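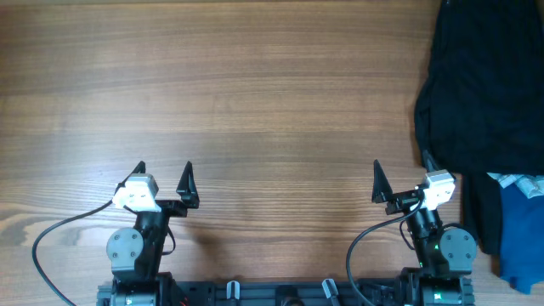
The Flat Pile

I own a wooden table that seats six people and, most weeks, seats none of them. It holds the laundry. I bring a basket up from the basement on Friday, tip it out, tell myself I'll fold it after dinner, and on Tuesday I'm still fishing socks off the same heap while the coffee brews.

So when my editor asked who wanted to spend the slow part of February learning to fold clothes from somebody who's good at it, I had my hand up before she finished the sentence. (I think she already had me in mind. She's been to my house.)

The somebody was Chinyere Omoregie, who spent years running the back room of a linen store in Kadalberg and now teaches small classes out of her own place. She handled 400 bath towels on a busy day back then and she can fold a T-shirt while looking you in the eye and asking about your mother. I found this unnerving.

Her first lesson had no folding in it at all! We sat and talked about surfaces. I'd always folded on the bed, standing over it like I was looking into a well, and Chinyere thinks that's half of why people hate the job. The mattress gives, the blanket grabs, and your back starts complaining before you've reached the pillowcases. She wants something hard and smooth and bigger than you think you need, cleared off all the way, with the pile parked to one side and a good wide stretch left to work in.
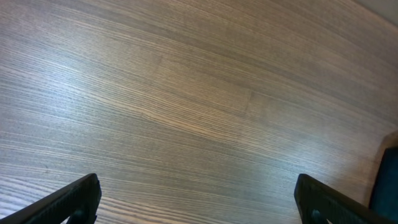 A wood top is her favorite, and she's picky about that too. She likes a long, straight grain she can line a hem up against, the way you'd use the rules on notebook paper. I tried this at home with a bath towel and felt like a genius for the rest of the evening. You lay the edge along one dark streak, bring the other edge over to meet it, and you can see right away if you've gone crooked. I had been going crooked for twenty years.

Then there's the pile itself. I assumed the smart thing was to sort first, and I arrived with a whole theory about it – shirts, pants, small stuff, towels. Chinyere let me get through the speech and then told me she doesn't sort. She pulls whatever is on top, finds a corner, and goes. The stacks make themselves as you work, and you've only touched everything once.

Finding the corner is the hard part. With a dish towel it's nothing. With a bunched-up throw or a big fleecy thing that came out of the dryer in a knot, you can stand there turning it over like a lost tourist with a map. Her trick is to take hold of any edge at all and let it run through your fingers until you hit a corner, then keep that one in your left hand and go looking for its neighbor. Don't shake it. I love to shake it, and I've been asked to stop.

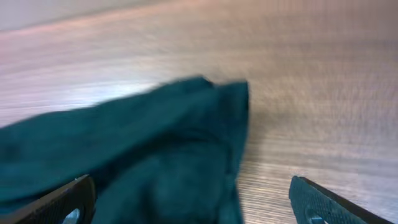
Dark teal, soft-looking, and bunched up every which way.

My other teacher was Blagoje Jurić, and he and Chinyere don't agree about much. He does alterations at a counter inside Pelinwood, the big indoor market across the river, and his view is that most of us fold things that ought to be hung and hang things that ought to be rolled. Sweaters never go on hangers. Linen shirts never get folded, "unless you like ironing, and you don't." He rolls his shorts. He rolls his pajamas. I got the feeling he'd roll a winter coat if the sleeves would cooperate.

I did buy one gadget. The Aoki folding board is a hinged plastic affair and it makes every shirt the exact same size, which pleased me enormously for a week. Then I hit the kids' clothes and the fitted sheets and it went behind the door, where it still is. Chinyere owns one too. She uses it to keep the window open.
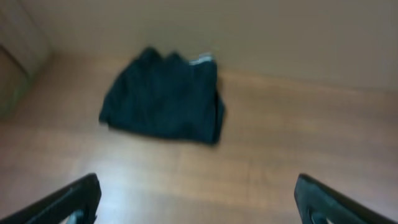 Prorness | Issue 4 | Page 6

Dark clothes get their own lecture. Blagoje turns navy and black inside out before they go in the wash and leaves them that way right through folding, then flips each one when he wears it. I tried it and spent a lot of mornings hunting for the front of my gym shorts. His answer was to fold everything with the waistband facing out, so you can grab the right pair from a drawer in poor light. That one stuck. I do it with my husband's stuff too, and he hasn't said a word.

As for my table, we've had four dinners on it this month. The laundry still goes there on Friday, and I still tip the basket out with no plan whatsoever, but I start pulling from the top before I take my shoes off. Fitted sheets I continue to ball up and shove to the back of the closet. Chinyere showed me her method twice, slowly, and I'm going back for a third try when she has an opening.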